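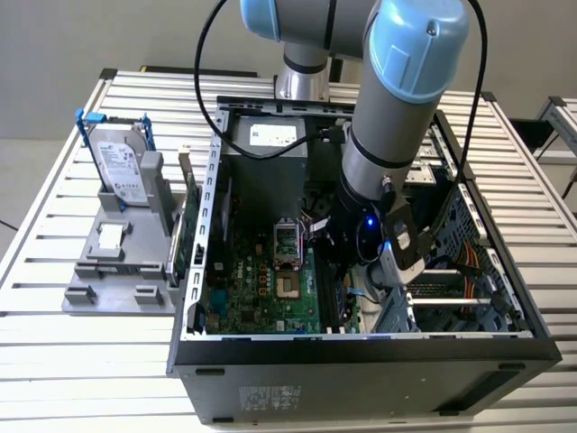
4. Collecting the Examples

4.1 What we set out to gather

Most reports on learned assembly give the collection of examples a paragraph and the model several pages. We reverse the proportions here, because nearly every number in Section 5 depends on choices made while the examples were being gathered, and some of those choices do not look good in hindsight.

The Larkska set consists of recorded attempts at work inside desktop computers: seating parts, removing parts, and moving them between the case and a holding fixture. Each attempt was driven by a person using a hand controller. The recording stores joint positions, gripper opening, the wrist camera stream, and the stream from a fixed camera that takes in the whole work area (Figure 2). A short text instruction was attached to each attempt before it began.

We did not use scripted motion. Scripted examples are cheap and tidy, and a model trained on them tends to reproduce the script. Whether human driving is really better for this kind of work is a question we thought we had settled in the pilot. After reading the pilot notes again, we are less sure. The pilot compared the two sources on a single task with one case in one position, and the scripted arm was given a worse starting pose.

Figure 2. Workspace seen by the fixed camera. The computer case lies on its side on the slatted table with the side panel off, and the fixture tray stands to its left, holding a hard drive and an expansion card. The CPU socket is open and empty.

4.2 Layout and its side effects

The fixture tray in Figure 2 makes collection faster. A part that stands upright in a slot can be gripped from above without a regrasp, and an operator who does not need to regrasp makes fewer mistakes. The cost is that the model learns to expect upright parts. In the Cosau trials we laid the drive flat on the table and the policy went to where the slot would have been, closed on nothing, and carried on with the rest of the task as though it held something. It did this in all five trials. We report this because an earlier draft described the policy as "robust to placement," and that phrase should not survive contact with those trials.

The position of the case raises a similar doubt. We asked operators to shift and turn it between sessions. They did, by small amounts, and nearly always in the same direction, toward themselves. A plot of case positions across the full set shows a narrow smear where we had hoped for a cloud. Adding more sessions under the same instruction made the smear denser and no wider.

Loose cables are a different matter. The arm's own cabling hangs near the work area and sometimes enters the wrist view. We considered tying it back for collection and decided against it, on the argument that a real installation would have the same problem. A reader could fairly object that cable motion depends on arm motion, so the model may be reading its own pose from the cable. We tested for this by masking the upper part of the wrist view. Success dropped a little on two of the tasks and did not change on the others. We do not consider that a clean answer.

4.3 What counts as a good example

Attempts were marked "keep" or "discard" by the operator who made them, directly after each one. This is common practice and we think it is a weak one. Operators discarded attempts that felt clumsy and kept attempts that felt smooth, even where the clumsy one ended with the part fully seated and the smooth one did not. When a second person reviewed a sample of the recordings using only the fixed camera, the two judgments agreed 62 percent of the time. For a yes-or-no decision that is poor.

Much of the disagreement came from card insertion. A card that is slightly short of its final position looks the same as a seated one from above, and the operator had no force reading to go by. We therefore do not trust our own labels for that task. We kept it in the training mix and left it out of the headline result, and readers should treat any claim about card insertion in this paper, including ours, with care.

Discarded attempts were originally deleted. From October onward they were stored, after it became clear that the kept set contained almost no recoveries. An operator who bumped the socket frame, backed off, and tried again usually pressed discard out of habit. The trained model, having seen very few second tries, rarely makes one.

4.4 More data, or different data

The usual advice is to collect more. We followed it for most of the project, using the Wikex scheduling tool to keep the table busy, and the curve in Section 5.2 shows the result: steady gains at first, then very little. Doubling the hours on the same bench with the same case bought less than a short batch recorded by a new operator. That batch came from the Nguyen bench, where nobody had been told how we normally approach the drive, and it contains approaches we had never seen in our own recordings.

We ran only 12 evaluation trials per condition, so the size of this difference should not be leaned on. The direction matches what we saw informally, but informal impressions also told us that the pilot had settled the scripting question. A proper test would hold the hours fixed and vary the operator, the case, and the fixture one at a time. We have not done it. The comparison in Section 5.3 varies all of them together and cannot say which one mattered.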